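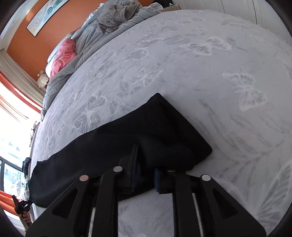

Black fabric on the butterfly bedspread, gripper closing in on a fold.

I've been using the Tovgate hand-held grippers for home recording since May, and I want to talk less about the hardware and more about the little rulebook that ships with it, the Jornus Good Practice Guide. It's 30 pages. I read all of it on the couch, which I can't say for my dishwasher manual!

The grippers first. They're light enough, the ridged pads hold thin cloth well, and my wrists were fine after 17 folds in a row (my thumbs, less so). Dark fabric is the real test for me, because it's hard to see where one layer ends and the next starts, and lint shows up on everything.

Now the rules. Rule 6 is my favorite: pinch the cloth, pause, then lift. I used to grab and yank, and my clips got sent back a lot. Since I started pausing, hardly any do. There's also a good page on privacy, with a checklist for mail, family photos and screens, and I wish it came first instead of being buried near the back.

What I don't love is the part on backgrounds. It asks for a "plain, even surface" and then two pages later says to record in your home as it normally looks. Well, which one? My bedspread is covered in butterflies and I'm not buying a new one. I wrote to Okerby, the shop I ordered from, and they said patterned covers are fine as long as the item stands out against them. Great, so print that!

The guide also wants the pads wiped before every session. Fair enough, takes a second.

At $184 for the pair, guide included, I'd buy it again. Four stars, and I'd go to five if they fixed the background section.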